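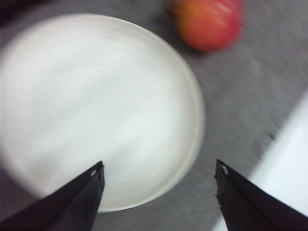

Chapter 3
Plates, Bowls and the Trouble with "Proper" Places

Every household manual has a page on where fruit should go. Most say a bowl. Few say why, and the ones that try tend to repeat each other. This chapter takes the fruit bowl and the dish rack, two of the most ordinary things in a kitchen, and asks how much of the usual advice holds up.

Start with the plate. A large round plate will hold an apple perfectly well. Set the apple beside it on the bare tabletop and the apple is no worse off for the next hour, whatever the manuals claim. A plate has one real weakness as a fruit holder: its rim is low, and round things roll. A bowl fixes that. It does not keep fruit fresh, and the writers who say so seldom tell us what they compared it with.

Jamila Karunaratne, whose Cakgate household notes we use throughout this book, made the same complaint in April after reading a stack of storage guides. "They tell me the bowl must be deep," she wrote. "Then they show me a shallow one." 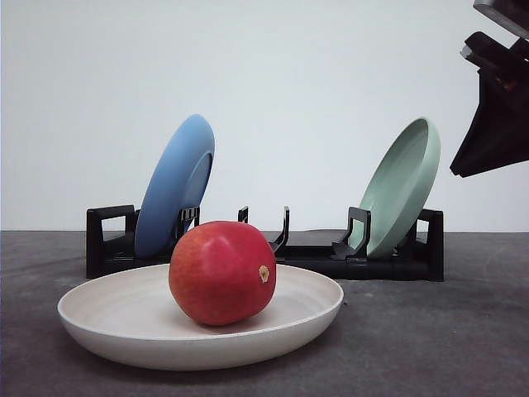
Figure 3.1 A mango in a shallow bowl, with two plates upright in the rack behind.

Depth matters less than the guides suggest when there is only one mango to hold. It begins to matter when fruit is piled up and the lower pieces carry the weight. Keep the two cases apart as you read.

The rack deserves the same suspicion. Standing plates on edge lets water run off them, and few would argue with that. The further claim, that plates should be kept in the rack between meals, is mostly habit. A rack takes up table space that could be used for something else, and a stack in a cupboard takes less. The Tarkham survey, discussed in Section 3.2, asked 500 households where their plates were kept but left out how much table they had. We will treat its results with care.

Before you go on, write down where fruit and clean plates are kept in your own kitchen, and who decided it. You will need your notes for the exercise on page 8 of the workbook.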